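Keep the Lids Clear
An opinion on flight cases, small cartons and where each should be put down

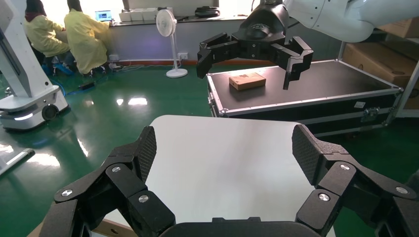 Stores and Packing, Hornov site
Margareta Vlad, Jul 25, 2018

A flight case with a small carton on its lid is about the most ordinary sight in any room where equipment is packed and unpacked. The case is black, with bright aluminum edge trim. The carton is tan, flat and rectangular, and sits a little left of center on the dark lid. I have walked past this arrangement for years and have put cartons down in the same way myself. My view is that we should stop doing it, and that our packing instructions should say so in plain terms.

The current instructions cover what goes into a case, how the foam is cut, how the latches are closed and where the label is placed. They don't mention the lid as a surface. That gap is filled by habit, and the habit is to treat any flat top at a convenient height as a bench. A closed case makes a good bench for about as long as it stays closed. The moment somebody needs the contents, everything on top has to go somewhere else, and the person moving it usually has one hand on a latch already.

I will take the objection first, as I have heard it often enough from Tõnu Vītola, who runs the dispatch side at Arnach. He holds that a carton on a lid is visible. It cannot be forgotten in the way that a carton at the back of a shelf is forgotten, and it will be dealt with on the day. He would sooner see ten small boxes on ten lids than a neat rack that nobody checks. There is something in this. Visibility is worth having. But it depends on the carton being looked at by the person who knows what it is, and after a shift change that person may be in another building.

The larger problem is association. A small carton placed on a flight case looks like part of that case. It could be an accessory, a spare, or a part that didn't fit the foam. It could also be an unrelated delivery that was set down while somebody signed for something else. Nothing about its position tells you which. At Hornov we had a carton of replacement catches travel to Lūse and back in January on exactly this basis. It was on the lid, it was taken to be an accessory, and it was strapped to the case with two turns of tape. Lūse had no use for it. The case that needed the catches stayed on the floor here with one side held shut by a ratchet strap.

The label is part of the same question. Our cases carry theirs on the front face, which I think is correct. A front label can be read with the case on the floor, on a cart or in the bottom position of a stack, and it isn't covered by whatever ends up on top. Some of the older cases from Sornari have the label on the lid, and those are the ones that get opened by mistake. I would go further and ask that labels be kept on the same side as the latches, so that the person opening the case has read the label before touching the hardware. A small white label is enough if the text on it is short. Case number, contents, owner. The remarks line on our printed form should be removed, because it attracts remarks.

There is then the condition of the lid itself. A flight case lid is built to take load through the edges. The trim and corners do the work and the panel between them mainly keeps things out. A light carton does no harm. The trouble is that a light carton is followed by a heavier one, and I have seen lids here with a shallow dip in the middle that came from being used as a step. Once a panel has a dip, the tongue and groove at the rim no longer meet evenly, and the latch has to be forced. People then report a bad latch. We replaced 26 latches last year, and I am confident that some of those were good latches on bent lids.

Marks are a smaller matter but they add up. Black laminate shows tape residue, and cartons slid across it leave a gray line of board dust. The aluminum cleans up with a dry cloth. The panel doesn't, and the solvents that shift the residue also dull the finish. I don't mind a dull case. I do mind twenty minutes of cleaning before a case goes to a customer who has paid for a presentable one.

So where should a small carton go? The obvious answer is the rack. Metal shelving with stacked cartons is what we have along the walls, and it is the right furniture for the purpose, but we use it badly. The cartons on it are light brown, they are mostly of similar size, and they are stacked so that the one you want is under the ones you don't. The Hornov racks hold over 400 cartons at a busy time. A person holding one small box and looking at a full rack will put the box on the nearest case, and I can't say I blame them. An instruction to "use the rack" has been on the wall at Arnach for as long as I have been going there, and it has changed very little.

What would help is a shelf with nothing on it. I mean this literally. One level of each rack, at waist height, should be kept free of stock and used only for cartons in transit between one place and the next. It should be emptied at the end of the shift by whoever is closing up. The objection from the stock side is that this gives away capacity, and it does: on our racks, 40 cartons' worth if every rack is done. I consider that a fair price. Most of that capacity is holding empty cartons kept in case they come in useful, and these could be flattened.

The second option is the table. White tops are good for this work. A smooth, glossy top shows a dropped screw or a torn corner of packing slip at once, it wipes clean, and it doesn't shed fibers into open foam. The drawback is glare -- under our ceiling lights a glossy top throws back a band of light, and reading a delivery note in that band is unpleasant. A matte white top would be better and I have asked for one twice. Even so, a table is a place for work in progress. If cartons are parked on it, the work moves to the floor, and then we are back to using cases as benches, this time for tools.

The third option is to put the carton inside the case. This is only right when the carton belongs there, and in that event it needs its own cutout. A loose carton in a foam-lined case will find the gap between foam and lid and wear a path in it. If an accessory is worth sending, it is worth 3 more cuts with the foam knife and a line on the contents sheet. Where the case is already full, the accessory should travel in its own labeled carton with the case number written on it, "1 of 2" and "2 of 2" in marker, on the front of both. Tape is not a substitute for the number.

I would also ask for one change in how we accept deliveries. Small cartons arrive by hand, often with several other things, and the person receiving them is usually in the middle of packing. They should be marked with a destination before they are put down anywhere. A single word is sufficient. An unmarked tan carton is identical to every other unmarked tan carton, and the time taken to write "Lūse" or "spares" on it is shorter than the time taken to open it later, look at the contents, and tape it shut again.

None of this is expensive. The free shelf costs an afternoon of flattening boxes. The markers are in the drawer. The revised wording would take up two lines on the packing sheet, and I suggest the following:

Nothing is to be placed on the lid of a case, open or closed. Cartons in transit go on the free shelf, marked.

Tõnu has said he will try it at Arnach if the word "closed" is taken out, so that a lid may still be used while a case is waiting for collection. I would leave it in -- waiting for collection is when the catches went to Lūse. Comments on the wording can be left with Stores and Packing before the next printing of the sheet.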